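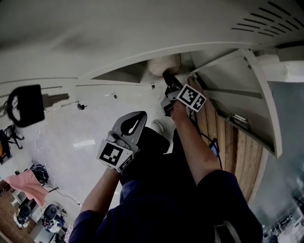

Buscar en el sitio
Buscar
Escriba su búsqueda

Categoría: Notas de prensa / Taquillas y espacios compartidos

Endberg estrena el servicio de taquillas Tulline en Arnville

ARNVILLE, 29 de diciembre. Soy Matilde Veloso, llevo la comunicación de Endberg y esta vez me han dejado escribir la nota a mi manera, así que allá voy. ¡Ya tenemos taquillas en Arnville! Desde hoy, quien use nuestra sala puede pedir su compartimento Tulline y dejar dentro lo que no le apetece llevar a cuestas todo el día: la bolsa de tela, los zapatos de recambio, el trapo de limpiar (el mío vive ahí desde la primera mañana y no pienso moverlo).

El proyecto arrancó en agosto, cuando Adelino Bastos, nuestro responsable de espacios, se plantó en mi mesa con un plano lleno de tachones y la palabra «taquillas» subrayada. Yo quería percheros. Ganó él, y me alegro, porque los percheros acaban siempre con tres abrigos encima del mismo gancho.

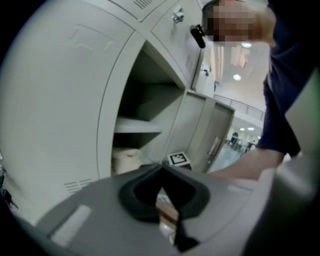 Boletín de prensa n.º 176

Los armarios son metálicos, de un gris claro muy discreto, con ranuras de ventilación en las puertas y cerradura de llave. Sí, llave de las de toda la vida. Estuvimos semanas dándole vueltas a los códigos numéricos, y Adelino defendió la llave con una frase que me pidió que pusiera aquí: «Quiero que la gente abra su taquilla sin tener que acordarse de nada». Luego le pregunté dónde había dejado la suya y tardó un rato en contestar.

Dentro hay sitio para organizarse, y aquí me pongo un poco pesada, que el orden me encanta. Las cosas blandas, enrolladas o dobladas, y al fondo. Lo que se usa a diario, delante. Nada de comida, por favor, ni siquiera «solo una mandarina».
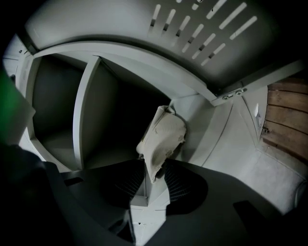
También pedimos que las bolsas de tela se vacíen antes de guardarlas, que ocupan la mitad y luego no hay que andar rebuscando. Si se arrugan, pues se arrugan, tampoco vamos a planchar nada.

La instalación la ha llevado el equipo de Hsieh, que ha trabajado con nosotros durante cuatro meses y ha aguantado mis cambios de opinión con una paciencia admirable. La inversión ha sido de alrededor de 400 euros por usuario inscrito, contando el montaje, y forma parte del plan de mejora de espacios que presentamos en verano.

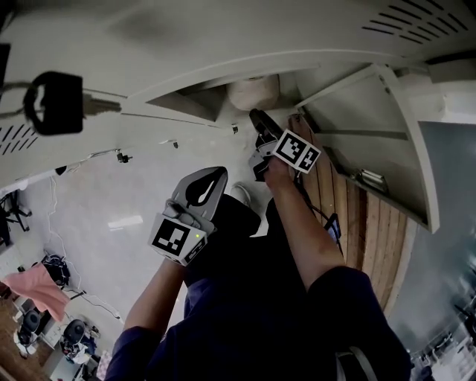 Para reservar basta con pasar por recepción, firmar una hoja y llevarse la llave. El compartimento se renueva cada mes y, si alguien se marcha antes, le agradecemos que lo deje vacío y con la puerta abierta para que se airee. ¿Y si se pierde la llave? Se avisa en recepción y se hace otra, sin dramas.

Contacto para medios: Matilde Veloso, comunicación de Endberg, extensión 3194. Cojo el teléfono yo misma, casi siempre por las mañanas.

Notas recientes
Tulline: normas de uso y renovación mensual
Hsieh y Endberg amplían su acuerdo de montaje
Nuevo horario de recepción en Arnville
Objetos perdidos: qué hacer y a quién preguntar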